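Workshop Notebook, Vumstead Bench
Entry: November 10, 2022

Subject: Gas strut replacement, rear hatch and engine cover

Two sets of struts were received from Fumach this morning for the Flutum estate. The hatch pair was ordered as a direct replacement. The engine cover pair was ordered by measurement, as the original part label could not be read. Both sets were checked against the order sheet before fitting and no discrepancy was found.

The old hatch struts were removed with the hatch held on the prop. The left strut showed oil at the seal and offered little resistance when compressed by hand. The right strut was serviceable but has been replaced as well, in line with bench practice. Colleagues are reminded that struts on this vehicle are to be changed in pairs.
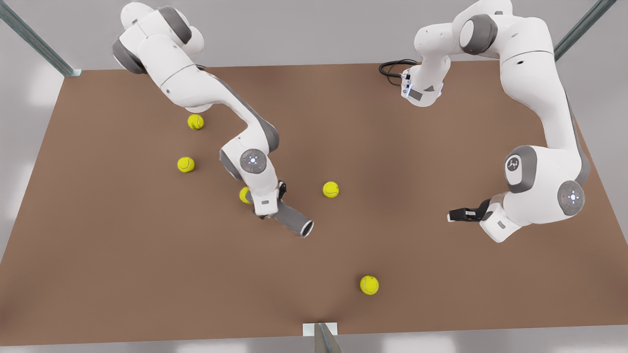
Hatch, fitting and test

The new struts were fitted with the rod end down. The upper ball stud on the left side was found to be worn and was exchanged for one from stock. Clips were seated by hand and checked with a pull.

The hatch was then opened and closed 33 times. It held at full height on each cycle. Closing effort at the handle measured 69 newtons on the first cycle and did not change noticeably thereafter. The gap between the hatch and the left rear lamp was unchanged from the figure on the intake sheet.

Engine cover

The Żak bracket supplied with the second set does not match the hole spacing on the inner wing. It is out by 8 mm. The bracket was not modified. The original bracket was cleaned, primed and refitted, and the new strut was mounted to it with the existing bolts.

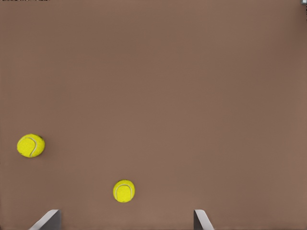
With the original bracket in place the cover opens to 41 degrees, which gives sufficient clearance for the filler cap and the battery terminals. The strut does not reach the end of its travel at this angle. The cover was left open over the lunch period and had not dropped when it was next checked.

Outstanding

Fumach to be asked whether a bracket with the correct spacing is available. The unused Żak bracket is bagged and tagged on the returns shelf.

Old struts are in the pressurized parts bin. They are not to be drilled or cut on this bench.

Ball stud stock is now low and should be added to the next order. Hatch to be checked again in cold conditions before the vehicle is released.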